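Trenby household data collection - progress report, February
To: Magdolna Kelemen
From: Sanaa Kabbaj
cc: Boris Đorđević, Salma Benjelloun

Magdolna - shorter than last time, sorry, writing between two home visits. Numbers first, then problems, then what we need from you.

Where we are

3,393 usable demonstrations in the Trenby set as of this morning. All done by people with the hand-held grippers, all in lived-in homes. 323 more sitting in the review queue, not counted above. Folding is the biggest share by far, then sorting, then putting things away in drawers. Drawers are behind plan, see below.

Eight homes signed up, all in Gimton. Consent forms are in for every one of them, incl. the two where kids share the bedroom. Salma has the originals.

Rejected 125 this period. Mostly tracking dropouts, a few where the operator stopped halfway to fix a sleeve and then carried on. We had been keeping those last ones. Troels argued they teach the model to stop halfway, and he is right, so they are out now. Old batches rechecked for the same thing.

Folding on beds

This was the main change after your comments in the fall. You asked why everything was on tables. Fair point - people fold on beds. So since then bed sessions in every home that allows it, on whatever cover is already there. We don't bring our own sheet and we don't smooth out more than the family would.

Small items are going best. Kids' shorts, T-shirts, pillowcases. Soft waistbands are still the hard part, they spring back when the fingers let go and the next fold starts crooked. Operators now asked to press the waistband flat with both pads before releasing. Seems to help, no proper comparison yet.

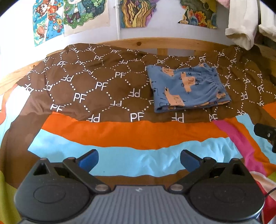
Bed session, kids' room, Gimton. Blue printed item folded, gripper open.

Patterned covers are what we wanted more of. The early table data is nearly all one plain gray surface and Boris's first policy fell apart the moment the background got busy - it went for edges in the print and not edges of the cloth. With lettering and stripes under the garment that failure shows up fast, so these rooms are worth the extra travel. Boris is retraining with the bed sessions mixed in. Results not ready, don't want to quote anything until he has run the held-out homes.

Labels

Salma rewrote the label guide. "Folded" now means the last fold is made and the fingers are off the cloth. Before this, two annotators were ending clips at different moments and it showed. Shorts and pants share one label for now, when they're folded up small the annotators can't agree and it was eating a lot of time. We can split later if the Metwally people want it.

Problems

Drawers. The left finger on the second gripper sticks when opened all the way, which you only notice with a drawer handle. Replacement pivot ordered from Prolatness, no ship date. Using the other gripper for all drawer work in the meantime so that's one operator at a time insted of two.

Cables. They drag over the bed and pull at small garments. Operators route them over the shoulder now. When they forget, the clip gets flagged and Troels looks at it by hand.

Light. Late afternoon sessions are too dark in two of the homes. Moved those to before 2 pm, which the families are fine with but our operators less so (one has classes).

Privacy. Walls in kids' rooms have things on them, names sometimes. Review now has a separate pass for readable names and faces before anything leaves our server. Slow. It's most of the reason the queue is as long as it is.

Spending

On budget for operator hours. Over on travel, under on storage, it comes out close to even. Spreadsheet is in the shared folder, tab is still called "draft" but it's the real one.

Next

Clear the review queue
More socks, towels and anything with elastic
Boris's held-out test, one plain-cover home and one patterned
Get drawer sessions back to two operators once the pivot comes
Salma to train one new annotator on the new guide

From you

An OK to move the leftover storage money to travel. Also a yes or no on extending the home agreements past spring, three familes have asked and I don't have an answer for them. Email is fine, I can call after 4 pm most days.

Sanaa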